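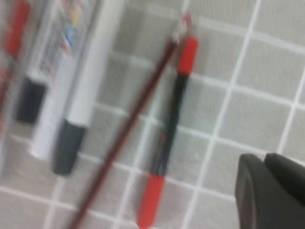 Consumer Habits Group, Department of Applied Psychology
Filed under: Working papers / Household objects

4.2 The pen that still works

Figure 3. Pens, markers and a pencil on a tiled surface, with packaging.

Every household we visited owned more writing tools than it could use, and in every household somebody went looking for one while we were there. Section 4.1 dealt with how pens arrive. The present section deals with why they stay after they have stopped writing, a question on which the literature on clutter has been oddly silent, given how much of it must have been drafted with a dying ballpoint.

We asked participants to sort their pens into "keep" and "throw out" before testing any of them on paper. Most threw out nothing. We then supplied the paper. Pens that failed the test were scribbled with harder, shaken, breathed on, and in the Kulleck sample returned to the drawer with the remark that they might be better in October. Following Vieira, we call this behavior deferred disposal. Giannakopoulos prefers "denial," and the two authors have agreed to use both terms until the reviewers pick one.

Type mattered. Markers were kept longest, apparently on the strength of what they had cost. Pencils were hardly ever thrown out at all, and it is difficult to argue with a participant who points out that a pencil cannot run dry. Free pens were treated worst in speech and best in practice: the Plodell promotional ballpoint, last given away in 2000, turned up in 11 homes and wrote in two of them.

Packaging complicated our coding. Several participants held on to the plastic sleeve a set had come in, sometimes long after the set itself had scattered through the house. Under the Umoditz scheme an empty sleeve counts as waste. Our participants did not see it that way – a sleeve, they explained, was where the pens were going to go back. We therefore added a category for storage by intention, which raised agreement between coders and lowered morale.

The Rezaei inventory asks only how many pens a person owns. We would suggest adding an item on how many of them the person would lend to a guest, as the two answers were seldom close. Section 4.3 turns to scissors.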